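Session 5 handout: Hangers, Bins and the Dreaded Striped Knit
Home Care Basics, Lanevport evening class
Notes by Ashley Lambert

Hi again! Okay, last time we got a bit carried away with stain talk (my fault, I could go on about collars all night) so I promised I'd write up the hanging part properly.

First thing, clear yourself a flat surface. I use my kitchen table, Apinya swears by the bed, either is fine. Take one piece out of the bin at a time and leave the rest where it is! I used to tip the whole lot out and then I'd be staring at a mountain and go make tea instead.

Lay the garment down, smooth it from the middle outward, then bring the hanger to it. With shirts I go in from the bottom hem so the neck doesn't get stretched. With buttons, undo the top two and do them up again after. Stripes are great to practice on, by the way, because you can see right away where the fabric is pulling (solid black hides everything).
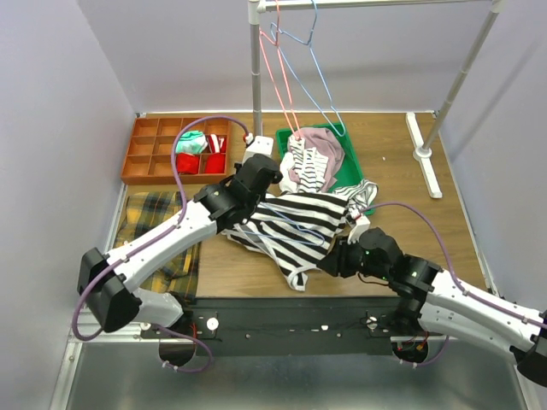
Fig. 1. Striped garment spread out with a light blue hanger across it, green bin of clothing behind.

Once the hanger is in, check both shoulders before you pick it up. If one side droops, lay it back down and start over, it's quicker than fiddling in midair. Heavy knits I'd fold over the bar, or skip the hanger and use a shelf.

For next time: hang 8 pieces at home, any kind, and write down which one annoyed you most. Vichien is bringing the clip hangers for skirts, so bring a skirt or some pants if you have them!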